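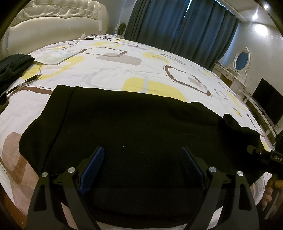
*black sweatshirt on the bed, pre-fold*

**Folding hoodies: flat on the bed or on a table?**

**selorm_o** · 20 Jan 2019

OK so I finally gave up on hangers for sweatshirts. They stretch the shoulders, they eat up the whole rail, and I live in black sweatshirts from fall till April so you can imagine. Everything's going into drawers now, and I've been folding on the bed with the duvet pulled up underneath.

My method so far: lay it flat, smooth it out, arms in, fold in thirds the long way, then up from the hem. Looks great for one second and then the whole thing slides open when I pick it up. The drawer (a Wesby, the low one with 9 drawers) isn't very deep so I can't just wad them up either.

Do you fold yours on the bed? Am I wrong to? And what do you do with hoods, if you have them? In or out?

---

**kyrylo_h**

Bed is fine but a duvet is too squishy. Whatever you press down just sinks. I fold on the dining table and the difference is huge, the creases stay put.

Nice duvet cover by the way! Love the rounded rectangles with the little dashed outlines, very seventies.

---

**Bontu B.**

> Bed is fine but a duvet is too squishy.

Disagree, sorry. I've folded on top of the duvet for years and my stacks stand up perfectly well. The trick is the last step. Fold from the *neck* end down first, then fold the hem up and tuck the body into the hem pocket. You get a little parcel and you can throw it across the room (my kids do).

Hoods: fold it down flat onto the back before you do anything else. If you leave it bunched you get a lump in the middle and the next one won't sit on it.

---

**sorinlungu**

The hem tuck wrecks the ribbing. I did it for one winter and every sweatshirt I own now flares out at the bottom like a bell. Never again.

I roll. Face down, arms crossed over the back, hood flat, roll from the bottom up so the hood ends up on the outside, then pull the hood over the whole roll. Done. They stand up in the drawer like bread loaves and you can see all of them at once.

---

**Bontu B.**

Mine don't flare! What are you washing them on, lava?? I bet it's the dryer that did that and the tuck is getting blamed.

---

**sorinlungu**

Warm, tumble low. Same as before I started tucking, and they were fine before. But OK, maybe mine are just cheap. One of them is from the De Haan closing sale and it was never a great sweatshirt to begin with.

---

**selorm_o**

lol OK I didn't mean to start a fight. Tried the tuck tonight and it does hold, but it comes out too tall for the drawer front. Rolling next.

@kyrylo_h my dining table is also my desk and currently holds a printer, so bed it is. Thanks re: the cover! I can't remember where I got it, sadly.

---

**Preben Á.**

Try a folding board? I have the plastic flip kind from Priltel and every shirt comes out the same width. On a squishy bed it gives you something hard underneath too, so that takes care of Kyrylo's complaint. Thick fleece is a bit of a struggle but doable if you go slow.

Also check the inside depth of the drawer before you pick a method. I did mine all in thirds and then had to redo the lot in quarters. Took me a whole evening.

---

**kyrylo_h**

Those boards are great for tees and useless for hoodies imo. The arms spring back out while you're flipping.

---

**Preben Á.**

Then you fold the arms in twice, once at the shoulder and once at the elbow. Mine stay.

---

**selorm_o**

Update: rolled ones fit! 10 across two drawers, standing up, and the front shuts. The hood-over-the-roll thing feels a bit silly but it does keep them closed. I'm still doing it on the bed, Kyrylo, don't be mad.

Jeans next, and I have no plan for those at all.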